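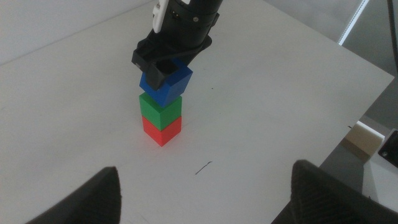 Friday, late

Talk at Ternham library went ahead after all. I had six slides and used four. Ineke De Bruijn introduced me as someone who works on pond snails, which was true until last year, and I didn't correct her. There were more people than chairs at the start, so Cor Van Hecke fetched the folding ones from the music room and we began ten minutes late.

I talked about the moth trap in Alton and what a year of it looks like. 365 nights, 394 species, and a good many mornings when there was nothing in the box but crane flies. People seemed to like the bad mornings best. A man at the back wanted to know whether street lamps do what the trap does, and I gave a longer answer than he needed.

Best question of the night came from a girl of perhaps nine, who asked how I know I'm not counting the same moth twice. I said that I don't, always, and explained about moving them well away from the trap before letting them go. She wrote it down. Must look up the marking paper Xiaoqing Bai mentioned in the spring and send it to the library for her, or a short version of it.

The microphone gave up about halfway. I spoke up and it was fine, though my throat is sore now.

Liesbeth Van Dijk stayed behind and asked if I'd write something for the newsletter, 1,000 words by the middle of November. I said yes. I should have said the end of November. She wants it on how I got into the work, and I'd rather do the identification side – the pugs, for instance, which I still get wrong. Will send her a paragraph of each and let her choose.

Jinfeng Xiao drove me home. We talked about the school visits and whether to take live moths or only the set ones. She is for live. I said live ones sit still in a pot all morning and then go behind the radiator. We left it there.

Left my blue folder on the lectern. Ring the library tomorrow after ten. Also owe Cor for the parking.

Trap is out tonight, wind dropping, a bit of cloud. Alarm set for 6.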